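Kittipong Nuchit
Mon 15 January

Good morning, friends! A few of you asked me to write down the house rules we use for grasping trials in simulation, and I kept promising to do it over the December break and then (of course) I made soup instead. So let me have a go at it now, in pieces, with coffee.

First rule, and the one I'll defend longest: write the success test before you run anything. We say what counts as a grasp, how high the lift is, how long the hold lasts, and we put it in the run sheet with a date. I have watched very smart people, me included, get a little generous once the numbers start coming in.

Second: every batch at Stolix is 2,000 trials, and we report all of them. If the physics blew up and the object went sailing off into space, that trial gets its own column. It does not get quietly dropped. I know it's tempting! 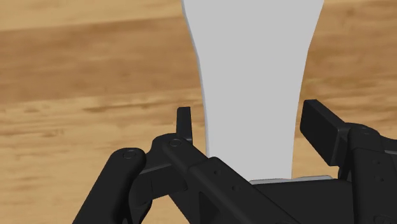
Third, and this one came out of a long and friendly argument with the folks on the Kallio project -- log the finger opening at the start of every trial, in the same units, from the same zero point. We used to write "open" and leave it at that. Well, "open" meant one thing in their setup and something else in ours, and we lost most of a week comparing results that had no business being compared.

Fourth: look at the renders with your own eyes. I pull 40 at random from each batch and page through them before I open a single chart. You'd be surprised how often a score looks lovely while the fingers are passing right through the part. Contact checks catch a lot of this, but please look anyway.

Fifth is seeds. Save them, name them, put them in the same folder as the results. My old habit was a sticky note on the monitor, and I'm not proud of it.

Somebody from the Plenditum group asked whether a simulated pass should count toward sign-off on real hardware. Our answer is no, it only earns you a slot on the bench. Then you start over at low speed with a person at the stop button, however pretty the curves were.

I still owe you the part about friction values, and I have strong feelings there, so that'll be its own thread. If your lab does any of this differently I would truly love to hear about it -- replies are open all week.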